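Clellton 在 Storkow 分拣中心启用机械臂工位,员工岗位同步调整

阅读时间:约 5 分钟

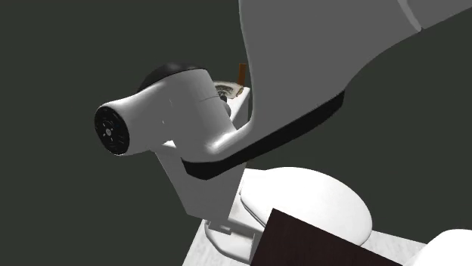
Storkow,二月——家居及小家电退货处理企业 Clellton 今天宣布,旗下 Storkow 分拣中心的机械臂工位正式投入日常运行。从筹备到上线,前后经历了一个漫长的冬天,大家没少加班,也没少喝咖啡,如今终于可以把这个消息告诉一路关心我们的客户、合作伙伴和左邻右舍了,我们心里是真的高兴!

熟悉 Clellton 的朋友都知道,退货这门生意和发货很不一样。发出去的货整整齐齐,退回来的却什么样子都有:同一个周转箱里,可能既有吹风机,又有木板,还有不知从哪套家具上拆下来的小零件。过去,这些东西要靠同事们一件一件弯腰拿起来,翻看,再放到对应的格口里。一个班下来,腰酸背痛是家常便饭,手腕上贴着膏药来上班的人也不少见。

新工位把“拿起来、递过去、放下”这几步交给了机械臂,看货、判断、定级仍由人来做。整套系统名为 Meireles,由公司自己的工程团队与一线班组一起调试。正式上线之前,团队先在仿真环境里把各种物品反复摆放、反复抓取,总共试了 3,000 个班组提交的摆放组合,大的小的、圆的扁的、亮面的和带花纹的都有。凡是在仿真里抓得不稳的,都先退回去改,改好了才允许拿到真正的工位上试。

“我在分拣线上站过很多年,最清楚哪个动作最磨人,”分拣中心运营经理拉温德拉·乔汉(Ravindra Chauhan)说,“所以项目一开始我就跟工程师讲,先别急着跟我谈速度,先把那些要弯腰、要伸长胳膊去够的活儿接过去。他们听进去了,我很感激。现在班组的人下班时还有力气聊天,还有力气去接孩子,我觉得这比什么报表都让人舒坦。”

岗位怎么变,是员工们问得最多的问题,公司也愿意在这里讲得细一点。Storkow 分拣中心目前有 841 名员工,本次上线不涉及裁员。其中 100 人已完成转岗培训,成为工位操作员,负责照看机械臂的运行、处理它拿不准的物品,并把新遇到的难题记录下来交给工程团队。培训全部安排在上班时间,工资照发,转岗后的薪级只升不降。暂时不想转岗的同事可以留在原来的位置,以后什么时候改了主意,随时可以再报名,没有截止日期。

当然,调整过程并不是处处顺利。头两周,机械臂和人的节奏合不到一块儿,有的同事嫌它慢,站在旁边干着急;也有同事觉得它离自己太近,心里发毛。班组开了好几次会,最后把工位之间的间距放宽,又在每个工位加装了一个伸手就能按到的暂停按钮。谁觉得不对劲都可以按,按了也不用写说明。

自动化项目负责人瓦斯科·罗沙(Vasco Rocha)表示:“仿真里什么都能试,摔坏了重新来一遍就是。可是工位怎么摆才顺手,屏幕放多高才不用仰着脖子看,这些我们坐在电脑前想不出来,都是班组的人手把手教给我们的。有一位老同事看了一眼演示就告诉我,这个角度放下去,箱子一满就要卡住。我们回去一试,果然卡住了。”

下一步,Clellton 计划把同样的工位引入 Dundumport 仓库,由 Storkow 的操作员前去带班,两地同事结成对子,一起度过最初的磨合期。Dundumport 的具体上线时间要等场地改造完成后再定,届时公司会另行通知。Storkow 分拣中心也将安排家属参观,想来看看的同事请到班组长那里登记,孩子们尤其欢迎,茶水点心照例管够。

读者评论

小满妈妈:我先生就在那边上夜班,最近回家确实不喊腰疼了。参观可以带两个孩子吗?

仓库老周:暂停按钮这个好,我们厂也该装。按了还要写检查的那种,谁敢按啊。

Lin_K:想问一下转岗培训要学多久?不会用电脑的能报名吗?

海边的风:盼着 Dundumport 早点动工,我们这边弯腰的活儿可一点不比你们少。

媒体联络:Clellton 公共关系部 | © Clellton 版权所有 | 返回顶部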